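Home | Topics | Ask | Members | Log in

Budget for a second gripper arm: what have I left out?
Posted in Small Automation, 31/03/2018
Print this page | E-mail this page
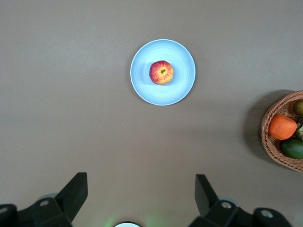
Wrist camera view: apple on the blue plate, fruit basket to the right.

We pack mixed fruit at a small unit in Tustport and want one more arm for moving single pieces between plates and baskets. I have a quote from Ferinent for the arm, a two-finger gripper and the wrist camera. My boss wants one figure for the whole job by April and I am sure the quote doesn't cover everything. The fruit varies a lot in size and skin. What else should go on the list, and is it better to lease?

sadport_packer

Things we missed on our first one:

Spare fingertips. Ask what the set costs and how long delivery takes. We keep 2 sets on the shelf.
Lighting. A basket throws a wide shadow on the table and our camera software did not like that. A lamp and a bracket is not much money but it was not in our budget.
Table fixing, guarding and the risk assessment.
Training. Our supplier charged for 12 hours and we used all of them.
Food contact. Get it in writing which materials touch the fruit. Black plastic tips may be fine or may not, it depends on the grade.

Also check the opening width of the gripper against your biggest fruit before you sign anything. Apples were easy for us, mangoes were not.

tikkanen_fan

lease it

gatepost116

I would not say lease without knowing the hours. We leased from Tikkanen over 24 months and it suited us, as we only had one contract and servicing was included. If the arm will run every day for years, buying usually comes out cheaper, but then put a service contract in the budget as a separate line. Ask Ferinent whether the camera software is a one-off payment or yearly. Ours was yearly and it was on the last page of the quote.

oldmillroad

Print this page | E-mail this page
Back to Small Automation | Next topic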